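Bench inspection, desktop refurbishment room, Madeck
Date: 7th July
Inspected by: Funmilayo Ajayi
Copy to: Revathi Krishnan
Marking: OK / Action / N/A

Last full check was in February. Items carried over from then are marked (c/o).

## 1. Room and bench

- [x] Walkway clear between the bench and the door. **OK**
- [x] Bench top stable, no wobble with a full tower on it. **OK**
- [x] Extinguisher in place and the tag in date. **OK**
- [ ] Task lighting. **Action.** The left-hand lamp flickers when the arm is moved. Swap it or take it off the bench (c/o).
- [x] No drinks on the bench. **OK.** Two mugs on the windowsill, which is allowed.

## 2. Mains and power supplies

- [x] Mains leads unplugged from any case that is open. **OK**
- [x] Leads undamaged, plugs tight. **OK.** One lead with a nick near the plug was cut up and binned during the check.
- [x] Power supplies left closed. Units are replaced whole and are not opened in this room. **OK**
- [x] Rating and approval labels still on the unit and readable. **OK.** If a label has come off, the unit goes to scrap however good it looks.
- [ ] Dust. **Action.** Scuffs on the casing are fine. Dust needs to come off before a case goes back together, and the small vacuum has no brush head at the moment.

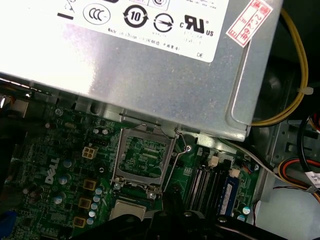
*Item 2: power supply label, with the board and open socket below.*

Stickers added by earlier owners or repairers can stay on if they don't cover the label. Please don't write over them. Put our own number on the outside of the case.

## 3. Static

- [x] Mat earthed, cord tested. **OK**
- [ ] Wrist straps. **Action.** Three on the hook, one fails the tester. It has been put in the red tray. Order a replacement from Civorance with the next batch of consumables.
- [x] Spare boards kept in bags until needed. **OK**
- [x] Memory handled by the edges. **OK**
- [ ] Humidity reading. **Action.** The meter has a flat battery, so there is no reading for this visit.

## 4. Processor socket

Check in this order, every time, even on a board you worked on the same morning.

- [x] Case lying flat and not propped on a lead or a tool.
- [x] Cables pushed back so that none of them can drop across the socket.
- [x] Retention lever fully released before the load plate is lifted.
- [x] Load plate standing open by itself. If it falls back, stop and look at the hinge screws.
- [x] Contacts looked at under the lamp before anything goes near them.
- [x] Processor held by its sides and kept level. Underside not touched.
- [x] Corner mark and notches matched to the socket.
- [x] No pressing. Once it is seated, the load plate does the work.

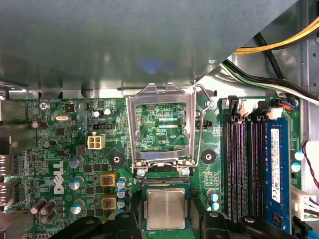
Revathi Krishnan asked for one more line in this section, on looking at the underside of the processor as well as the socket, because old paste gets carried round from the lid and people only ever check the half that is screwed down. She would also like the lever step moved to the top.

Underside check agreed and will be added to the printed sheet. The lever step stays where it is, as the case and the cables have to be sorted out first whichever board it is.

## 5. Parts out of the case

- [x] Loose processors not left on bare bench. **OK**
- [x] Trays and holders free of cracks and sharp edges. **OK**
- [ ] Holders and recesses clean. **Action.** Wipe out at the end of each session with a lint-free cloth. Bits of fibre and thread collect in the corners and are easy to miss against grey.
- [x] Faded markings. **OK.** Where the print on a processor lid can't be read, it goes in the "unidentified" box and is not guessed at.
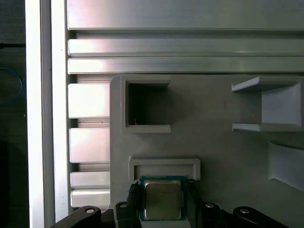 The unidentified box is nearly full and wants going through before any more is added. Anything that can't be matched to a board after that should go out with the recycling. The box is also used for odd screws, and this needs to stop. A screw under a board is the most likely way we will short something. There is an empty tin on the shelf marked Cesar that will do for screws.

## 6. Tools

- [x] Screwdrivers sorted, tips sound. **OK**
- [ ] Paste. **Action.** One tube dried out, throw away.
- [x] Alcohol wipes lidded and away from the soldering station. **OK**

## Summary

Bench may stay in use. The failed wrist strap must not go back on the hook. Lamp to be dealt with first, as it has now been listed twice.

Signed: F. Ajayi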